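## 3.2 Keeping the two-arm cell in working order

Most papers give the upkeep of a cell one line, and I've always found that a bit unfair on whoever has to rebuild it, so I'm going to ramble a little. Our cell (we call it Betow) is two arms on one white table with a brown mat between them, and nearly all of the looking after goes into three things: the grippers, the cables and the mat.

The grippers first. Each morning Hatsue Miyazaki opens and closes both of them 15 times before any cubes come out, and I write down anything that sticks or squeaks. We swapped the finger screws in October after one worked itself loose halfway through a stacking run – a horrible rattle! – and we now tighten them every 52 runs.

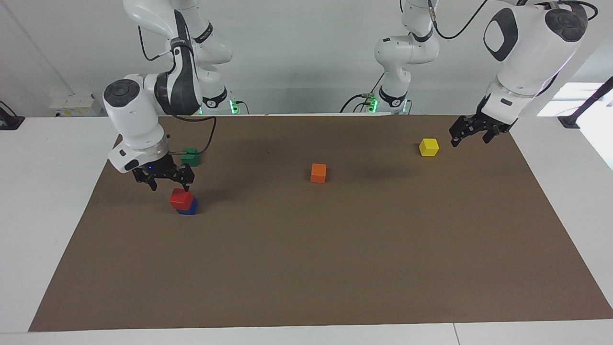
Cables were the bigger headache. A cable that's too short pulls on the wrist when the arm reaches forward, and one that's too long droops down among the cubes and nudges them. We tried 4 lengths before settling, and I'd still call it a compromise (Arash Kazemi would call it a bodge). What helped most was moving each arm slowly through its full reach by hand, with the power off, and watching where the slack went. We do that again whenever a gripper has been taken off.

The mat sounds too dull to mention, but if it creeps, every taught position is wrong by the same amount and you can lose an afternoon hunting for a fault in the arm. We check its edges against the table before each block of 32 runs. If it has shifted we put it back and redo the touch-off described in Section 3.1, right arm first.

**Figure 1.** The cell with coloured cubes on the mat, red stacked on blue under the open right gripper.

The log sheets also record who did each check, and we come back to them in Section 5.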